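Informe de avance del proyecto Dasholm: crema facial sin perfume para piel reactiva
19 de noviembre de 2019

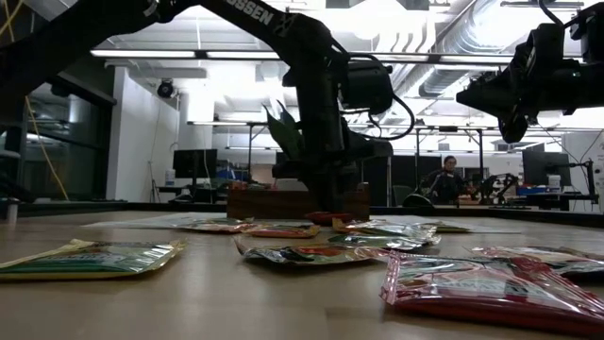 Varios envases brillantes sobre la mesa de trabajo.

Estimado Costel Živković:

¡Ha sido un trimestre muy bueno! La fórmula base quedó cerrada y la textura ha mejorado muchísimo desde la versión que probó usted en Kurnberg: se extiende bien, no deja película y aguanta debajo del maquillaje (eso nos traía de cabeza).

En la prueba de uso participaron 73 personas. Zhiqiang Luo ha revisado ya sus cuestionarios y la sensación de tirantez después del lavado baja con claridad a partir de la segunda semana. Tres participantes notaron picor leve y dejaron el producto; Hongjun Xiao las sigue por teléfono.

Queda pendiente la estabilidad a 40 grados. Dos lotes van según lo previsto y el tercero se repite por un cambio de viscosidad que queremos entender bien antes de escalar.

Del presupuesto, Cardoso nos mantiene el precio del escualano si pedimos 200 kilos, y nos gustaría contar con su visto bueno este mismo noviembre.

Un saludo muy cordial,
Jinlong Tang
Rernico, área de cosmética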